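How to Set Up a Jewelry and Key Stand So That You Will Still Be Using It in September

Filed under: Small Jobs, Hallways

I own forty keys. I know this because I once laid them out on the bed to find out which ones opened something, and the answer was six. The other thirty-four have since gone to live in a coffee can, and the six survivors hang on a little T-shaped stand by the front door, along with two necklaces and a bracelet I wear to funerals. What follows is the way I set that stand up, including the parts I got wrong.

The stand I mean is the common kind: a tray at the bottom, a post in the middle, a bar across the top, and pegs or hooks to hang things from. Everybody's aunt has one. They're sold as jewelry stands, mug stands, key stands and, in one catalog I still think about, an "entry tree."

What you need

A T-stand with a tray. Mine is a Ronditz. It came in a box with no instructions and one screw too many.
A screwdriver, if yours goes together with a screw.
A few felt dots for the bottom.
A damp cloth and a dry cloth.
Whatever you plan to hang, all of it, in one pile.

Step 1: Make the pile

Go around the house and collect every item that you believe belongs on the stand. Pockets, coat hooks, the dish on the microwave, the other dish. Put it on a bed or a clear table and look at it for a while. You'll have too much. My friend Ngọc Tạ did this with her earrings and went to lie down halfway through.

Sort it by how often you touch it. Things you touch every day go on the stand. Things you touch every week can go in the tray. Things you touch at weddings go back in the drawer and should be grateful to have one.

Step 2: Put the stand together

Wipe the tray first, while it's still flat and easy to get at. Set the post in the middle and turn the screw in from underneath by hand until it catches, then use the screwdriver for the last bit. Stop when it's snug. I didn't stop when it was snug, and my first stand leaned to the left for the rest of its life, like a man listening at a door.

The bar goes on last. Stand back and look at it from across the room. If it's crooked, loosen it a quarter turn, straighten the bar with one hand and tighten with the other. If you need a third hand, hold the post between your knees. There is no elegant way to do this.

Felt dots go on the underside of the tray. Four is plenty. The packet will contain enough to do the whole street.

Step 3: Pick the spot

You want a hard, level surface at roughly elbow height, within reach of the door but out of range of coats. A coat sleeve can clear a stand in one pass. A pale tabletop is good with a dark stand, mostly for finding it at 6 a.m. before your eyes are working. Avoid the top of a radiator cover, anything that wobbles, and the piano, if you share a home with the owner of the piano.

Step 4: Load it evenly

This is where most stands go over. The bar is a seesaw, and it has no opinion about your taste in key rings. Hang the heaviest thing as near the post as you can get it and put something of similar weight on the opposite side. Work outward with the lighter things.

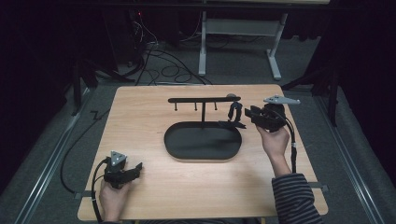 Long necklaces want the outer ends, where they can drop without touching anything else. Chains that are allowed to touch will be one chain by the weekend. Bracelets and rings can go on short pegs, one to a peg, and if you've run out of pegs you've run out of room. I'm told by Ankica Živković, who sold housewares for years and has seen every way a person can misuse a hook, that doubling up is how it starts.

When everything's on, give the table a gentle bump with your hip. You'll bump it sooner or later anyway, so you may as well find out now. If something slides off, move it closer in. If the whole stand goes, take off the thing you already suspected.

Step 5: Make a rule for the tray

The tray will try to become a dish. It will collect receipts, a battery of unknown health, one screw and a coin from a country you've never visited. Decide now what's allowed in it. Mine gets earrings, a watch and lip balm. Empty out the rest when you change the sheets, or pick some other chore you do on a schedule.

Cleaning

Dry cloth for dust. Damp cloth for fingerprints, then the dry one again. Dark finishes show every bit of dust in the county, so keep the cloth in the drawer underneath and you might even use it. Take the things off the pegs before you wipe, unless you enjoy untangling.

If it still tips

Check the screw first. Then check the felt dots, as a missing one will set the whole thing rocking. If both are fine, your keys are too heavy. I took a brass bottle opener off mine, a souvenir from Lemosberg that I hadn't opened a bottle with in my life, and haven't had any trouble from the stand since. The bottle opener is in the coffee can.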